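Ticket 431
Subject: Color block napkin will not fold square, one corner stays thick
Product: Pernari cloth napkin, blue / tan / gray-blue
Shop: Purnell, table linens and dishes
Opened by: Mireille Mallet
Handled by: Maxence Joly
Opened: September 8, 2018
Priority: low
Status: closed

Mireille Mallet wrote:

I bought a set of your Pernari napkins in April along with the light purple plates, order 268. The set has been washed a few times and most of it is fine. One napkin has started giving me trouble. When I fold it in half and then in half again, the edges do not meet. The top layer ends up sticking out past the bottom one on the blue corner side, and the fold next to it leans. If I line up the blue corner, the opposite side is off. If I line up the opposite side, the blue corner is off.

The same corner also feels thicker than the others. The hem there is doubled over and the two layers are not quite even. I don't know if it came that way or if the wash did it.

I set the table with the napkin on the left and the plate on the right, on a white table with a shiny top, and a crooked napkin shows a lot on it. I can live with it if there is no fix, but I would like to know whether I am folding it wrong.

Maxence Joly replied:

Thanks for writing in. A few questions before we try anything.

1. Which wash setting did you use, and did it go in the dryer?
2. Have you ironed it since the last wash?
3. When it is open and flat, does it look square, or does one side look longer?
4. Are the two lines of stitching at the blue corner still whole, or has any thread come loose?

Please don't trim any threads yet.

Mireille Mallet wrote:

Warm wash with towels, then the dryer until it was done. I haven't ironed it. I usually smooth the napkins by hand and put them in the drawer.

Open, it looks close to square but I can't get it to lie still. One part goes down and another comes up. The stitching at the corner is whole. One line goes along the top and the other down the side, and they cross near the corner. There is a small point of thread where the top line ends. I have not pulled on it.

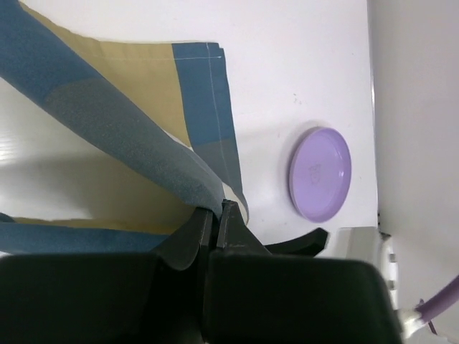

I tried folding it from the other side this morning, starting with the tan part. It was a little better but the blue corner still came out last and still stuck out. I also tried a napkin from the same set and it folded fine with the same steps, so I don't think it is me.

Maxence Joly replied:

That helps. These napkins are pieced, so each color is its own panel with a seam between it and the next one. If one panel shrinks more than its neighbor in the dryer, the seam draws in and the whole napkin goes slightly out of square. You would not see much with it open, but every fold doubles the difference. A hot dryer is the usual cause.

The thick corner is a separate matter. The hem is turned twice there, and if the turn was a little uneven when it was sewn, the layers can shift in the wash and set that way. I would treat the two problems in order, shape first.

Step 1. Wet the napkin all the way through in cool water. Press the water out in a towel. Don't wring it.
Step 2. Lay it on a dry towel with the hem side down. Pull gently on opposite corners, first one pair, then the other. Do this two or three times.
Step 3. Fold it in half loosely and check the edges. If they are still off, open it and pull on the short pair of corners again.
Step 4. Leave it flat overnight.

Send me a note when it has dried.

Mireille Mallet wrote:

Done. The edges now meet on three sides. The blue corner is still out, by a smaller amount. The fold no longer leans. I measured the diagonals with a tape while it was damp and they were not the same before pulling, and they were the same after, so your step 2 did what you said.

It dried stiff. Is that normal?

Maxence Joly replied:

Yes, air drying does that, mostly from leftover detergent. It goes away with ironing or with use.

Now the corner.

Step 5. Iron on medium with steam, from the center of each panel out to the seam. Go over the seams from the back.
Step 6. At the blue corner, lift the iron and press straight down. Hold it a few seconds, then let it cool before you move the cloth. Sliding the iron is what pushes the layers out of line.
Step 7. Fold with the blue corner on the inside. Start from the corner across from it.
Step 8. Put something flat and heavy on it until it is cool. A couple of cookbooks will do.

I asked Miroslava Kollár, who does our sewing repairs, about the thread point. Her answer: it is where the machine stopped, it can be left alone, and if it gets longer it needs one hand stitch and a knot on the back. 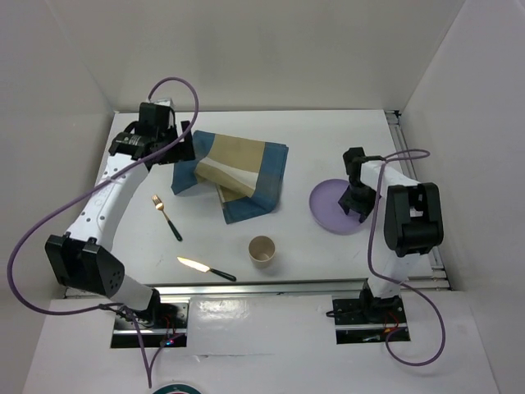

One more thing on placement. On a glossy top a folded napkin tends to slide when you straighten it, and the top layer goes farther than the bottom one. Set it down once, hold the far edge, then square up the near edge. Put the plate down after the napkin so you are not reaching over it. If the plate goes down first, leave a hand's width between them.

Mireille Mallet wrote:

Followed steps 5 to 8. The corner is flatter. It is still a bit thicker than the other three if I feel for it, but the napkin stays closed now and the edges meet. Folding with the blue inside made the biggest difference - I had always put it on the outside because I like that color showing.

The placing tip works too. I had been pushing the whole thing over from the middle.

Do I need to iron it like this every time?

Maxence Joly replied:

No. Take it out of the dryer while it is still slightly damp, or skip the dryer, and smooth it flat by hand. Iron when you want it sharp. Wash it with other linens instead of towels, on cool.

If you would still like the corner resewn, we can do it at no charge. Mail it to the shop with the ticket number and mark it for Miroslava. Turnaround is usually a week.

Mireille Mallet wrote:

I will keep it as it is for now. Please close this.

Internal note, Maxence Joly:

Dryer heat plus an uneven hem turn at one corner. Shape fixed by damp stretching, corner improved by pressing. Repair offered and declined. Care card for the Pernari napkins says "tumble dry" with no heat level. Asked Régis Vidal to change it to "tumble dry low, remove damp" at the next printing.

Ticket closed by Maxence Joly.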